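Red carpet dressing slows down at Gredow

Film festivals tend to be remembered for one or two gowns, and the opening night at Gredow had its share. Suryani Kwok arrived first in a bottle-blue column dress by Walluvari, with her hair pulled back and no necklace. She wore the same dress to a premiere in March, and said she had no plans to retire it.

"I like it, it fits, and I can sit down in it," she told reporters on the steps. "Most of them you can't sit down in."

Jocelyn Buenaventura chose silver. Her two-piece suit came from Clasora, a small label that has dressed her for three years, and was let out at the shoulders the night before. Leonidas Mavromatis wore a plain black dinner jacket that had belonged to his uncle – the lining is new, the buttons are original.

Stylist Chrysoula Triantafyllou had 10 fittings to get through before the cars came. She works from a rented flat near the harbour and starts with shoes, as a hem can't be pinned until the heel is settled.

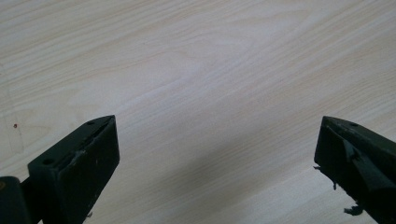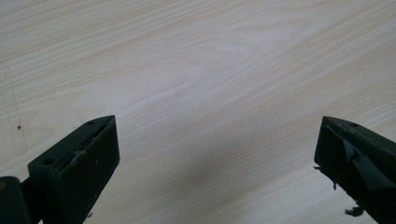
What to expect on closing night

The jury returns to the carpet on July 2, 2023, led by Milovan Stojanović, who skipped the opening to finish a shoot. Kwok is expected in Walluvari again, this time in a short dress with a cape. Buenaventura has borrowed earrings from the jeweller Chrysikopoulos and will decide on the rest that afternoon.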